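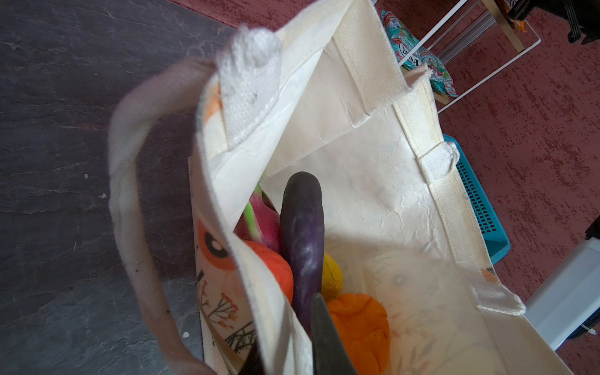

Hoy toca hilo de bolsas de tela, que llevo semanas prometiéndolo. Concretamente: cómo una bolsa y un puñado de comida de juguete se han convertido en lo mejor que tenemos en casa para las tardes largas de diciembre. Abro hilo 🧵

1/ Antecedentes. Dos criaturas, un piso pequeño y una cocinita de juguete que heredamos de mis primos. La cocinita les duró quince días de amor loco y luego se quedó de mueble. Lo que siguió vivo fue la comida. La comida se la llevan a la cama, al baño, al coche, a casa de la abuela.

2/ Y claro, la comida de juguete se desparrama. Probé con una caja de plástico (ruido infernal), con una cesta (le arrancaban el asa) y con un cajón (no lo abrían nunca). Hasta que una tarde cogí una bolsa de tela color crema, metí dentro lo que había por el suelo y dije «hala, a la compra».

3/ Cuarenta minutos de reloj estuvieron jugando. ¡CUARENTA! Yo me tomé un café caliente entero, que no me pasaba desde el verano.

4/ Lo de la bolsa parece una tontería pero cambia el juego por completo. Con la caja, la comida estaba «guardada». Con la bolsa, la comida va a algún sitio. Hay tienda, hay camino de vuelta, hay que sacarlo todo en casa y protestar porque se nos han olvidado los huevos.

5/ La reina absoluta es la berenjena. Larga, morada, brillante, con unos bultitos que le dan muchísima personalidad. De pie en medio de la bolsa queda majestuosa. Se pelean por ella. La pequeña la llama «la señora» y no hemos querido corregirla.

6/ Dato para quien tenga peques que no prueban nada: la mía no había querido ver una berenjena ni en pintura, y el otro día me pidió en el mercado «una señora de verdad». La hicimos al horno con un poco de miel. Comió dos bocados y declaró que prefería la de juguete. Para mí es una victoria enorme.

7/ Me preguntáis siempre por la bolsa. Lleva por fuera un dibujo naranja y negro, redondo, que en casa tiene dos escuelas: la mayor dice que es un ojo y la pequeña que es un pájaro. Debajo hay unas florecitas de trazo fino, con sus tallos y sus hojas como de hierba. A mí me tiene enamorada esa parte.

8/ La compré en el mercadillo de Sestach, a una ilustradora que se llama Lai-ching Hsiao y que tenía el puesto lleno de láminas de plantas. Me costó 900 pesetas de las de mentira, jajaja, no: es que mis hijas pagan todo a 900. El pan, 900. La berenjena, 900. Un beso, 900 también, y no aceptan regateo.

9/ Está arrugadísima y una de las asas ya tiene manchitas. Me da igual. Cuanto más usada, más bolsa de la compra parece. A la de mi madre le pasaba lo mismo y le duró toda mi infancia.

10/ Cosas que hemos ido aprendiendo sobre el juego, por si os sirve:

Pocas piezas cada vez. Con la bolsa a reventar lo vuelcan y se van. Con un puñadito montan una historia.

La bolsa bien abierta en el suelo, que metan y saquen ellas. Si la sujetas tú, el juego es tuyo.

Asas largas, ojo con los más chiquitines. En casa, solo con un adulto delante.

11/ Y la lista de la compra, que es mi parte favorita. La mayor la dibuja en la parte de atrás de cualquier sobre. Un garabato morado es la berenjena, eso se entiende. El resto requiere intérprete.

12/ Variante para días de lluvia: la compra a ciegas. Metes la mano sin mirar, tocas y adivinas. La berenjena sale siempre a la primera, por la forma, así que la hemos prohibido en este juego y hubo lágrimas. Avisados quedáis.

13/ Variante de fin de tarde: la tienda cierra. Se anuncia por megafonía (yo con un rollo de cartón) que Supermercados Bhutto cierra sus puertas en cinco minutos y que los clientes pasen por caja. Recogen TODO. Lo juro. Lo de Bhutto se lo inventó la mayor y no ha querido explicar de dónde lo saca.

14/ También tenemos ticket. El último importe fue de 1160 por una sola berenjena, porque «hoy estaba más lejos». Inflación galopante en el pasillo de mi casa.

15/ Si queréis montarlo, de verdad que no hace falta comprar nada. Cualquier bolsa que tengáis colgada detrás de la puerta vale. Y si no hay comida de juguete, calcetines hechos una bola. Una amiga lo hace así y su hijo vende «patatas» estupendas.

16/ Me decís por privado que si lavo la bolsa. Sí, de vez en cuando, del revés y en frío, y la tiendo colgada por las asas. Planchar no plancho nada en esta vida.

17/ Próximo proyecto: coserle un bolsillito para el dinero. No sé coser. Se aceptan tutoriales para torpes, ¡dejádmelos por aquí!

18/ Y contadme cuál es la pieza estrella en vuestra casa, que tengo mucha curiosidad. ¿Hay más hogares gobernados por una berenjena?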